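Forum > Manipulation > Methods and Results > Two-arm sorting
4 min read
Jul 29, 2021

Rovuvis_lab
We finished the comparison for the grocery task. Same policy network, two training sets. Set A has 500 demonstrations with plain walls. Set B has 300, but we changed the wallpaper and the small objects on the table between sessions. On our test of 200 grasps, Set B was better on every object class except eggplants.

The cell has both arms on one front rail, and each gripper works at its own container. 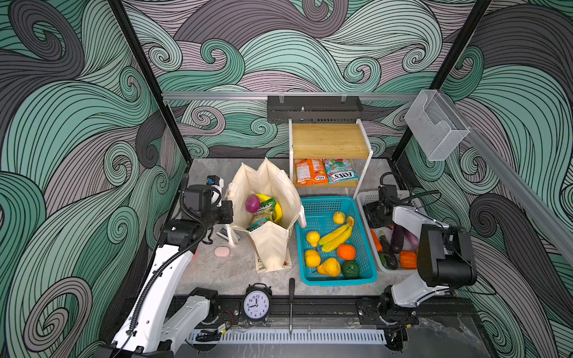

Mididetti

The right gripper goes into the white vegetable basket at the same time as the left one is beside the canvas bag. Do you train the arms together, or is each one a separate policy? With the fruit basket standing between them, I would expect this matters more than the wallpaper.

Rovuvis_lab
Together, one policy with a shared encoder. We did not test separate ones.

stesine_k
I don't agree with the conclusion. You changed two things at once — the walls and the objects. The gain can come from the objects only. Please run B again with plain walls.

Rovuvis_lab
This is a fair point. But plain walls were bad already in January, with the same objects moved every time.

stesine_k
January was the old gripper, no? Then it is not the same experiment.

Lü
I had the same problem with eggplants. Dark skin, poor depth values. More demonstrations did not help me, a second light did.

Rovuvis_lab
Thank you, we will try the light first and then the plain walls with Set B. I will write the numbers in this thread.

7 comments · 3 shares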